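Makuddale Shared Workrooms
Bench Bays and Power Strips: Frequently Asked Questions
Last updated 4/19/19

These are the questions the front desk gets most often about the small bays in Room 229. For the large tables in the back, see the Large Tables page. For billing, write to Homa Esfahani at the desk.

What does a bay come with?
A bay has wall panels, a wooden work board, and a power strip. Lamps, clamps and cutting mats are signed out separately at the desk. The fee is $67 a month for a small bay, and power is included.

What are the walls made of, and can I attach things to them?
The panels have a white brick pattern with pale grey mortar lines and a textured face. They are a covering, so please don't put screws, nails or pins in them. Tape is allowed if it is low-tack painter's tape. Packing tape and duct tape pull at the surface. If you need to hang something, use the aluminum posts at the corners.
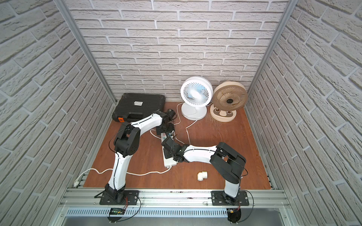

Small bay with brick-pattern panels, corner posts and wooden board.

How do I clean the panels?
Use a dry brush first, following the mortar lines, then a cloth that has been wrung out well. Dust sits in the grooves and a wet cloth will turn it into grey streaks. No bleach and no abrasive pads. If you get a mark you can't remove, tell the desk and leave it alone.

Can I work directly on the wooden board?
Yes, for light work. The boards are a reddish-brown wood and most show some wear. For glue, paint or anything hot, put a mat down first. Small scratches are expected and you won't be charged for them. Burns and deep cuts are charged at the cost of a new board.

Can I sand or refinish the board myself?
No. Hooman Pakzad refinishes the boards each April and the room closes while he does it. Dates are posted on the door.

Can I block the vents along the front?
No. Keep bags, cloths and paper away from the slots in the metal panel below the front rail. The same goes for tape.

Why are the outlets different colors?
So you can tell your plugs apart. The panels on the strip are pink, light blue and yellow, and the colors repeat along its length. The color has nothing to do with how much power an outlet gives. If you write down which color your soldering iron is on, also write down its position, for example "lower pink," or you may end up switching off the wrong thing.

What are the square buttons for?
Each outlet has its own push switch beside it. It controls that outlet only. Turn the switch off before you plug anything in or take it out.

How should I unplug something?
Switch the outlet off, hold the body of the plug, and pull it straight out. Don't pull on the cable, and don't rock the plug from side to side, which loosens the contacts inside. The white plugs with the ribbed collar look sturdy enough to tug on by the collar, but the collar is there to protect the cable where it bends. Hold the plug itself.
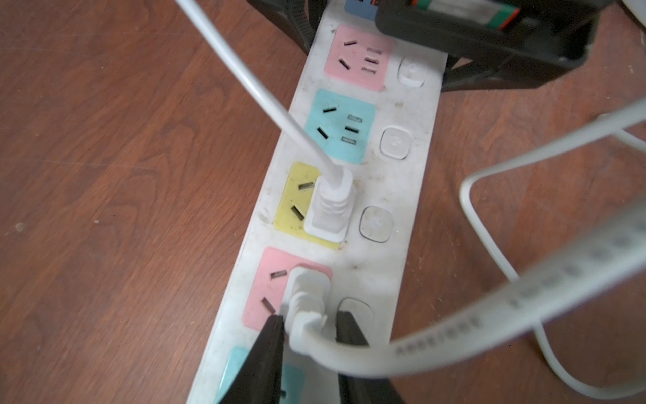 How much can I run from one strip?
Bays are limited to equipment totaling up to 400 watts. That covers a lamp, a laptop and a small hand tool. It does not cover heaters, kettles or heat guns, and those are not allowed in the bays at all. A heat gun can be used at the large tables, where there is a separate circuit. Add up the numbers on your equipment labels before you start. If a label gives only volts and amps, ask Jamshid Taheri to look at it.

Can I plug a second strip into the first one?
No. If you have run out of outlets, ask about a second bay or a large table.

The strip in my bay is dirty. Can I clean it?
Yes, but unplug the strip from the wall first. Taking out the plugs along the strip or turning off the switches is not enough. Wipe it with a dry cloth, then use a cotton swab with a little rubbing alcohol around the switch rims and outlet edges, where grime collects. Keep liquid out of the slots. Let it dry fully before you plug it back in. Scuffs in the white plastic won't come out and don't affect anything.

When should a strip be replaced?
Report it to the desk and stop using it if you notice any of the following:
a plug that falls out or sits loose
a switch that sticks or buzzes
a burnt smell, or brown marks around the slots that don't wipe off
a crack in the casing
Nasrin Ghasemi keeps replacements in the stock closet and can usually swap one the same day. Please don't tape over a damaged outlet and keep going.

Do I have to unplug everything when I leave?
Switch every outlet off. Chargers and anything that heats up must also be unplugged. Other plugs may stay in with the switch off, provided the cable isn't lying across the next bay.

Can I bring my own strip?
Only after Jamshid has checked it and put a sticker on it. Unstickered strips are taken to the desk, and you can pick them up there.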